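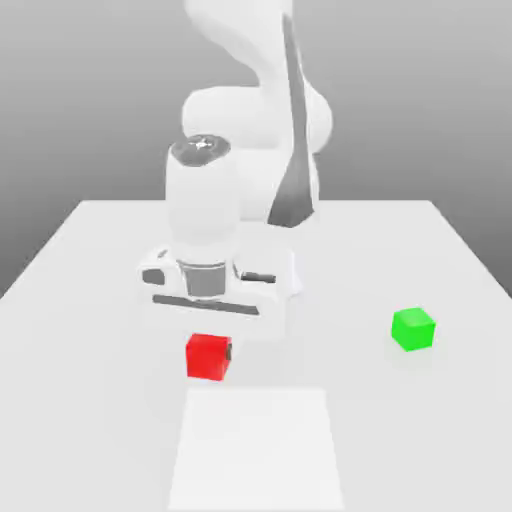
Tables in the home

A table is a piece of furniture with a flat top held up at a useful height. It is one of the oldest household objects still in daily use, and one of the most adaptable! The same top can hold breakfast at seven, homework at four and a half-finished jigsaw for the rest of the week.

Early forms

Stone and wooden tables were used in ancient Egypt, mostly as small stands that kept food and goods off the floor. The Greeks and Romans ate from low tables set beside couches, and the Romans were fond of a round top on three legs (a three-legged table never rocks, even on an uneven floor). In medieval Europe the usual dining table was a set of loose boards laid over trestles. After the meal the boards came down and the hall was free for other things. The word "board" in "room and board" is a leftover from those days, and a lovely one.

Fixed tables with joined frames became common in wealthier houses in the 1500s. Drop-leaf and gateleg types followed, and they suited smaller rooms so well that both are still made.

Parts and construction

Most tables have a top, legs and an apron, the band of rails just under the top that ties the legs together. Pedestal tables do away with corner legs altogether and put the weight on a central column, so there is more room for knees and chairs.

Solid wood tops swell and shrink across the grain as the air changes through the year. A maker has to allow for this, and the ways of doing it are clever - slotted screw holes, small wooden buttons that slide in a groove, or breadboard ends that let the main panel move. A top glued hard to its frame will often split in its first dry winter.

Regional styles

The Naltska table, named for the river town where it was first made, is a long, narrow kitchen table with a shallow drawer at each end. One drawer held cutlery and the other held bread. Older ones have a top scrubbed so often that the softer grain has worn into ridges, and collectors love them for it.

The Gistovetti workshop took a very different path. Its best-known model, the Ayala, has a round top on a pedestal and opens out with four curved leaves that store under the surface. The workshop made 2,332 of them before it closed, each with a number stamped on the underside. Watching one open is a real pleasure, as the whole top turns and spreads like a flower.

Care and colour

Pale tops brighten a room but show ink, tea and beetroot quickly. Oiled surfaces can be patched in one spot with fine sandpaper and fresh oil, while a varnished top usually has to be stripped and redone as a whole. Painted tables were once thought of as second best, though plenty of people now seek them out.

Collections

The Nudlow furniture museum holds 465 tables, among them 21 folding card tables and a fine run of children's desks. The trestle tables are on the ground floor, near the side entrance.

See also: Bench; Desk; Sideboard; Trestle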